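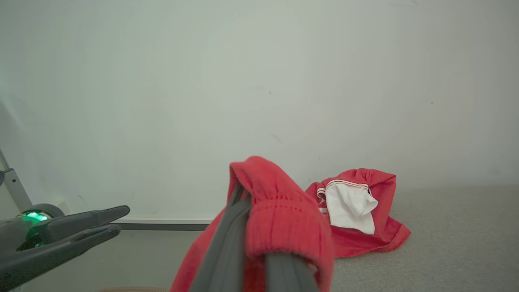
Ribbed cuffs: fold them in, fold them back, or leave them alone?

Started by kadri_e

Hi all, long-time reader, not much of a poster. I have a question about folding knits with a deep ribbed cuff, the kind that wants to double back on itself the minute you set it down. My mother always turned the cuff up once before folding the rest of the piece, and I've done it that way for as long as I've had my own laundry. My daughter came to stay last November and told me I was stretching everything out. She lays hers perfectly flat, cuff down, and folds in thirds. Now I'm second-guessing myself every time I empty the basket, and I have a whole shelf of reds and rusts that I would like to keep nice. What do the rest of you do?

Kadri

bevan_m replied:

Welcome, Kadri! Flat for me, always. I worked in the back room of a knitwear shop for 11 years and we never folded a cuff back unless the piece was made to be worn that way. Ribbing is stretchy on purpose, and if you leave it doubled on a shelf for a whole summer you get a line across it that takes a good steaming to shift. I'll admit the shop was very particular and the owner used to come around behind us and refold things, so maybe some of that rubbed off. Lay it face down, smooth the rib with the side of your hand (don't pull!), sleeves in, and then up from the bottom.

Nyanda_Bea replied:

I'm going to disagree with Bevan here, in a friendly way. A thick rib is a different animal from the fine stuff they sell in shops. I knit most of our family's sweaters and hats, and I turn the cuffs on everything heavier than worsted weight. It gives the fold something to sit against, and the pile doesn't slump over sideways when you take one out from the middle. I've had a red pullover folded like that since before my son started school and the cuffs still spring back.

Where I do agree is on not leaving anything for months. I take the whole shelf down when the weather changes and refold it, which my husband thinks is a hobby – and I suppose it is, because I put the radio on and make an afternoon of it.

bevan_m replied:

Fair enough on the heavy ones, Beatrice. I was thinking of merino. I'd still want to see those cuffs next to a set that had been kept flat, though.

Nyanda_Bea replied:

You'd be welcome to, but you'd have to get the sweater off him first.

adel.elsayed replied:

Can I ask about stitching? I have a couple of things where there's a row of small stitches running across the ribbed part, and when I fold the cuff over, that row always ends up right on the bend. Does that wear it out faster? One of them has started to look a little tired along there, but it was secondhand when I got it, so I can't really blame the folding.

Also, Kadri, are you hanging or drying flat? I ruined a good cardigan by pinning it up by the cuffs and I'm still a bit sore about it.

kadri_e replied:

Flat on a towel, Adel, on top of the chest freezer. I did the cuff-pinning thing once too, with a pair of leggings, and one leg came out long enough for a giraffe.

Lachlan Maihi replied:

Adel, just shift the fold. Turn the cuff a finger's width above or below the stitching and it won't take the strain. If the thread has started to go, run a matching one through it now while the holes are still easy to find. Red is a pain to match, by the way. Take the garment with you and hold the spool against it by a window, because shop lights make every red look orange.

On the main question I'm a roller. I know, I know. We have deep drawers here and no decent shelves, and rolling from the hem with the cuff on the outside means I can see what everything is from above. Cuff stays flat, no crease, and there's room left over for the socks.

bevan_m replied:

Rolling! My old boss would have had to sit down.

Nyanda_Bea replied:

I roll for suitcases and nothing else. The neck goes funny.

kadri_e replied:

Thank you, everyone, this is so helpful. I think I'm going to keep turning up the heavy ones and lay the thin ones flat, and tell my daughter we were each half right. Lachlan, I may try rolling the hats. One more thing while I have you – does anybody put tissue in the fold, or is that only for wool?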